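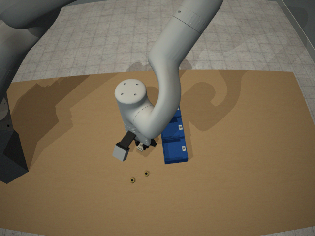
Fig. 3. White robot arm above a tabletop. Computer render.

Print this page | E-mail this page
Reading time: 3 minutes

4. Setting up your first mentoring pair

You should have finished section 3 and have a Rumine login for both people. If only the mentor has one, go back. A mentor alone is just a manager with a free afternoon.

4.1 Open Pairs and choose New pair. Pick someone at least two grades senior, from a different department.

4.2 Set the length. The default is 27 weeks. Most charities using the Ullard handbook start in September and let it run past the budget round, when everyone needs a kind word.

4.3 Ask the mentee to fill in "Where I might go next". The box holds 3,000 characters. "Dunno" is accepted by the system and is a perfectly good start.

4.4 Book the first meeting within 14 days. After that the pair turns amber, then red, then begins e-mailing your chief executive.

4.5 Press Confirm. Both people get a welcome note. You can edit the wording, and having read it, you may want to.

Note: Notes made in a meeting are private to the pair. Administrators see dates only.

Caution: Do not pair a trustee with anyone whose post is under review. The software allows it. Your lawyers will have views.

Caution: Deleting a pair deletes its notes. Pausing keeps them. The two buttons sit side by side, for reasons known to the designers.

If a pair isn't working, see section 6, Parting on speaking terms.

Last revised June 26, 2021

Print | E-mail

Comments (3)

Floseck office: Can we change the amber e-mails? Ours went out at 3am and the director replied to all of them.

Hrynyshyn Trust: Settings, Reminders, Quiet hours. It's off by default.

smallcharity_hr: Pressed Delete instead of Pause. Please move that button.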